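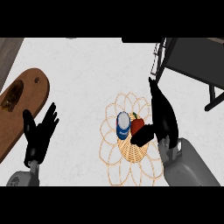 A wooden cutting board and a round woven basket on a pale, marbled surface.

Putdale changes advice on wooden boards after kitchen hygiene checks

Food businesses in Putdale may go on using wooden cutting boards for bread, fruit and cooked vegetables, but must keep a separate board for raw meat and fish under revised guidance issued by the district's environmental health office.

The guidance replaces a note that advised cafes and school kitchens to move to plastic throughout. It takes effect in January and applies to 165 registered premises, including market stalls that prepare food on site.

Gerrit Vanhove, who leads the food safety team, said the earlier note had been read more strictly than intended. Several kitchens had thrown out sound boards and bought thin plastic ones which scored badly within months.

"A deep cut holds food residue whatever the board is made of," he said. "Our officers will look at the state of the surface and at how it is washed and dried."

Inspectors took 964 surface swabs from boards in daily use. Samples were taken after cleaning and before the start of service. The office reports that the condition of the board was a better guide to the result than the material. Boards with open cracks or cuts deeper than 2 mm gave the highest readings in both groups.

Under the new text, wooden boards must be of close-grained hardwood with no split joints. They should be washed by hand in hot water and detergent, rinsed, and stood on edge to dry with air reaching both faces. Soaking is ruled out, as are dishwashers unless the maker states otherwise. Food-grade mineral oil may be used on a fully dry board. Vegetable oils are not recommended - they can turn rancid in the grain.

Light sanding is allowed for shallow marks. A board which has warped enough to rock on a flat worktop should be planed or withdrawn. Plastic boards are to be replaced when scoring can be felt with a fingernail.

Henk Van Rooij, who runs the Clarno bakery in Ernedum Street, said he had kept his maple boards in store since the first note came out. "We cut bread on them and nothing else. The plastic ones slid about and blunted the knives," he said.

Premises that have already changed to plastic need take no action. Colour coding remains optional, although kitchens using it must display the key near the preparation area.

A resurfacing service will be offered by the Trajkovski joinery workshop, which has agreed to plane up to 200 boards for local businesses before the rules come into force. Boards should be clean, dry and labelled with the name of the premises. Printed copies of the guidance can be collected from the environmental health counter.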